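Truvudness User Guide
Section 5: Logging Your Work Hours and Your Commute

You've made your account and picked a color for your calendar, so now comes the fun part!
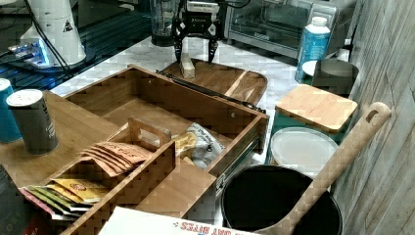
Most people know how long they're scheduled to work. Far fewer know how many hours a job takes out of the week once the train, the parking garage and the Sunday night email are added in. Truvudness keeps those numbers side by side, and after two or three weeks of entries the weekly view gets really interesting — especially if you're weighing a new offer, asking for a day at home, or wondering why you're so tired by Thursday.

Set aside 30 minutes for the steps in this section. You can stop after any step and your work is saved.

Before you start

Have these handy:
Your usual start and end times, even if they wobble
The address of each place you work
Your last pay stub, if you plan to use the hourly view

Adding your job

1. Open the Jobs tab and choose Add a Job.
2. Type a short name. It shows up on every entry, so "Clinic" is easier to live with than the full name on your badge.
3. Choose Salaried, Hourly or Contract. If you're paid one way for part of the year and another way for the rest, pick the one that applies today and see "Changing pay type" at the end of this section.
4. Enter your scheduled hours for each day. Leave your days off blank. A zero counts as a workday with no hours, and it will drag your daily average down.
5. Choose Save. Your job now appears in the left column with a green dot.

Note: You can add a second or third job the same way. Jobs may overlap. Truvudness counts the overlapping time once in your total and shows it under both jobs, so the two job lines can add up to more than the total line.

Setting up the commute

This is our favorite feature, and the one people write to us about the most!

1. In the Jobs tab, open the job and choose Commute.
2. Pick Same Every Day or Varies. Go with Varies if you drive on some days and ride on others.
3. Enter door-to-door times for each direction. Count the walk to the station and the wait on the platform, plus the elevator if yours is a slow one.
4. If you work during the ride, switch on Work in Transit. Those minutes move from the commute bar to the work bar, and you won't be charged for them twice.
5. Choose Save.

A filled-in commute might look like this: 57 minutes in, 66 minutes home, for a total of 123 minutes a day. The weekly view multiplies that by the days you went in. Days marked Home are skipped.

Caution: Changing a commute time rewrites it for every past week unless you switch on Apply From Today first. If you've just moved or switched offices, please flip that on before you type anything. There's no undo for this one (we're working on it).

Logging a day

1. Open Today.
2. Check the start and end times. They're filled in from your schedule.
3. Drag either end of the bar to match the day you had, or tap the time and type it.
4. Add breaks with the plus sign. A lunch eaten at your desk while answering messages isn't a break, whatever the calendar says, and you're allowed to leave it out!
5. Tap Evening to add anything you did after you got home. Short entries are fine. Four or five small ones tell you more than one big guess at the end of the week.
6. Choose Done.

Forgot a day? Swipe back to it and do the same thing. Days you filled in later carry a small clock mark, so you can tell which ones came from memory. The mark doesn't change any of the math.

Tagging job search time

Phone screens, interviews, cover letters, the lunch hour spent in a parked car talking to a recruiter — it all adds up, and it can go in your log without touching your work totals.

1. In Today, choose Add Time, then Search.
2. Pick Applying, Interviewing, Travel or Follow-Up.
3. Enter the length and, if you like, a company name.
4. Choose Done.

Search entries stay hidden from any report you share. They appear only when you're signed in and have Show Private turned on. If you keep your log on a work computer, leave Show Private off, and sign out when you step away.

Importing from other programs

Heter and Antoniadis files both come in cleanly.

1. Export your hours from the other program as a plain spreadsheet file.
2. In Truvudness, go to Settings, then Import, and choose the file.
3. Match the columns when asked. Date, Start and End are required. Everything else can wait.
4. Look over the preview and choose Import.

Plistidico files need one extra step. Plistidico saves overnight shifts as two separate days, so switch on Join Overnight in the import screen before you look at the preview. Skip it and a night shift comes in as two short ones, with a commute attached to each.

Caution: Importing the same file twice creates duplicates. If that happens, open Settings, then Import, then History, and choose Remove beside the second copy.

Changing pay type

1. Open the job and choose Pay.
2. Choose Add a Change and enter the first day of the new arrangement.
3. Pick the new type and fill in the rate.
4. Choose Save.

Reports that cross the date show both types with a thin line between them. A change dated in the future is fine, too — enter it now and it will take effect by itself.

Section updated August 25, 2018. Reminders and the weekly email are covered in the next section.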